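Home | How-To | Rooms | Contact

Cleaning out a mini fridge and the corner it stands in

Unplug it the night before. Spread plastic or paper on the floor, then open the door wide and empty the door shelves first.

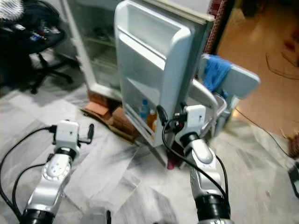

Two bottles still in the lower door shelf.

Wipe the liner and the gasket with warm water and a little dish soap - no bleach. Dry both with a cloth.

Next, clear the floor. Fold the chairs and carry them out, and pick up any cloths. 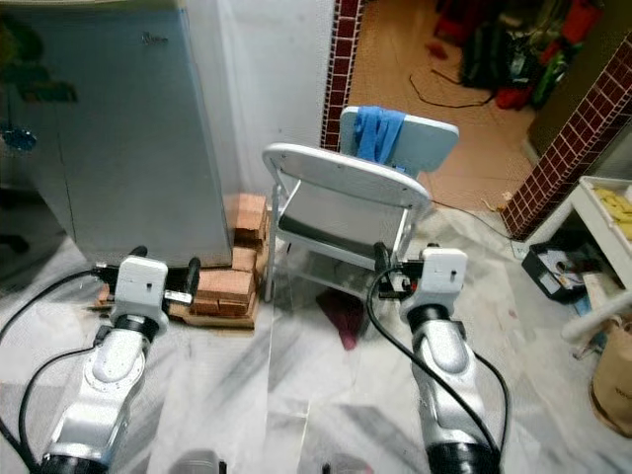

Folding chairs, with bricks next to the cabinet.

Sweep along the wall, then wipe down the metal edges nearby.

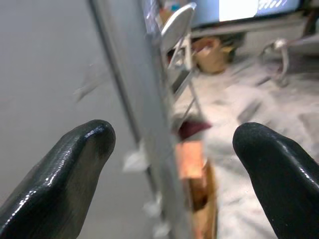

Millet House Upkeep Team

Leave the door open for 40 minutes before plugging back in.

Comments

Does vinegar work on the gasket?

Used this on Saturday, thanks. Mine needed longer to dry.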